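Planning the money and the room for hand-held gripper work
Workshop tips, page 3
Posted July 1, 2023

In our small workshop at Flerkeck we teach household tasks to a robot arm, and for this we first do the tasks ourselves with grippers held in the hand. Before we bought anything I made a budget, and it was wrong in several places. I write down the points so that your list will be better than mine.

Buy the grippers in pairs. Most household jobs need two hands, also the ones which look like one-hand jobs. Folding a cloth and putting it into a basket is a good test before you pay: ask the seller if you may try it for some minutes. We tried the Bedoya pair and the Zisent pair on the same day. The Zisent was lighter on the wrist, but the fingers were sold separately, and this was written only on the second sheet of the quote. 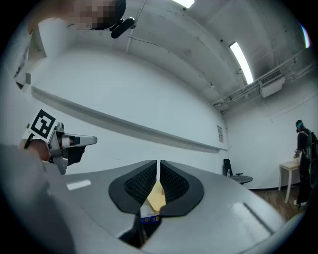 Soft fingers are a consumable. Put them in the yearly budget, in the same line as tape and batteries, and not in the line for equipment. Our supplier charges $57 for one set. I ordered three sets with the first purchase and I am glad for it, as the delivery was slow. Keep the old sets in a labelled bag, they are still good for practice.

Printed markers are cheap, but check that they stay flat. A marker with a lifted corner should be replaced the same day. Print spare ones on heavy card and store them in a folder.

Do not spend much on the objects. A basket, a tea towel and a water bottle are enough for the first weeks. Second-hand shops are good for this, and the colour is not important in the beginning. A light table which one person can carry is worth more than a beautiful one. 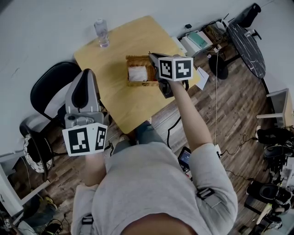 Cables were missing completely from my first budget. Count the chargers before you count anything else, then buy one power strip more than you need. Velcro ties cost very little. I also recommend to fix a time at the end of each day for clearing the floor, fifteen minutes, and to write it in the plan like any other work.

Straps and harnesses must fit over a winter sweater as well as a T-shirt. Ask for the long version if it is the same price.

For two people working at one time, plan more floor than the table needs. Mark with masking tape where each person stands, and walk through the task slowly with empty hands. If the elbows touch, move the table and not the people.

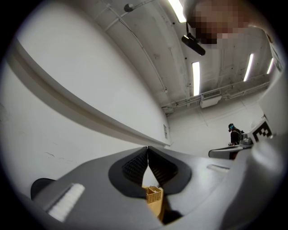 Our total without the grippers was $508, tax included, for the table, chairs, strips, ties, card and finger sets. The Sketel storage cases are not in this sum, I still wait for the quote. Ask every seller for the price of repair and who pays the shipping in both directions. Write the answer on the invoice copy and keep it with the warranty card.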